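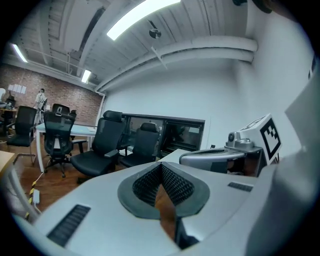
The tenant in unit 3 asked whether the smoke alarm in the hallway could wait until the next visit. It can't. See item 2.

Jasura Apartments, Hostelville
Move-in and yearly safety check, unit 3
Checked 21st April

1. Front door and lock: OK
Deadbolt turns freely. Strike plate screws tightened. Tenant reports the door sticks in November when the heat comes on. Plane the top edge if it does it again.

2. Smoke alarms: FAIL
Bedroom alarm sounded on test. Hallway alarm did not, with a new battery in it. Replace the whole unit. Do not sign off until the new one has been tested with the bedroom door closed.

3. Carbon monoxide alarm: OK
Plalteck plug-in type. Sounded on test. Move it to an outlet that isn't behind the couch.

4. Windows: OK WITH COMMENT
All open and latch. Kitchen sash cord is frayed on the left side. Order cord.

5. Electrical panel: OK WITH COMMENT
Cover on, no scorching. Two breakers have no label. Tenant thinks one is the bathroom. Trace both and write them in.

6. Outlets: OK
Bathroom and kitchen GFCIs trip and reset.

7. Water heater: OK
No leaks at the base. Relief valve pipe runs down to the floor as it should. Sampaio Plumbing sticker is from the last service. Serial number ends in 462.

8. Space heaters: NOT IN USE
Reminder left with tenant: straight into the wall, no extension cords.

9. Stairs and rail: FAIL
Rail is loose at the bottom bracket. Screws are in plaster only. Needs a block or a longer screw into the stud.

10. Fire extinguisher: OK
Needle in the green. Pin in place. Tag signed.

Items 2 and 9 to be fixed before the lease starts. Items 4 and 5 within 26 days. Send the recheck sheet to the office with the alarm receipt.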